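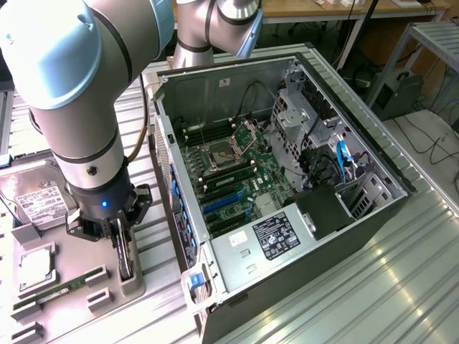
Section 3. Setting Up a Backup Schedule

Clumport copies files from a source folder to a backup volume on a fixed schedule. Complete Section 2 (Installation) before you start. The backup volume must be formatted and must have more free space than the source folder uses.

3.1 Create the backup job

1. Sign in with an administrator account.
2. Open Clumport and select Jobs, then New Job.
3. Type a job name of up to 22 characters. Letters, numbers and hyphens are accepted.
4. Under Source, select the folder to back up. Subfolders are included by default.
5. Under Target, select the backup volume. System volumes are grayed out and cannot be selected.
6. Click Save. The job appears in the list with the status Idle.

Note: Job names cannot be changed after the first run. To rename a job, copy it under the new name and delete the original. Existing backup sets stay linked to the old name.

CAUTION: Do not point two jobs at the same target folder. The second job overwrites the index of the first, and files from the first job can then be restored only by hand.
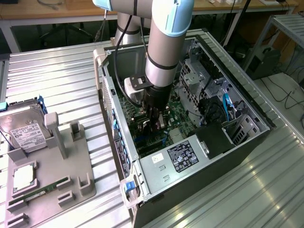
3.2 Set the schedule

1. Select the job and click Schedule.
2. Choose Daily, Weekly or Monthly.
3. Enter the start time in 24-hour format.
4. Set Retry Interval. The default is 15 minutes.
5. Set Keep Versions. Older versions are deleted after a successful run - never before it.
6. Click Apply.

If the computer is asleep at the start time, the job runs at the next wake-up. A missed job runs once, even if several start times have passed.

3.3 Test the job

1. Click Run Now and wait for the status Complete.
2. Open the Restore tab and select one file.
3. Restore it to a different folder from the source.
4. Open the restored file and compare it with the original.

Note: Files dated before 1988 are copied, but their dates show as blank in the Restore tab.

If the status is Partial, open the job log. Locked files are listed first - close the programs using them and run the job again.

Revised 24 November 2020. Section editor: Rasa Strazds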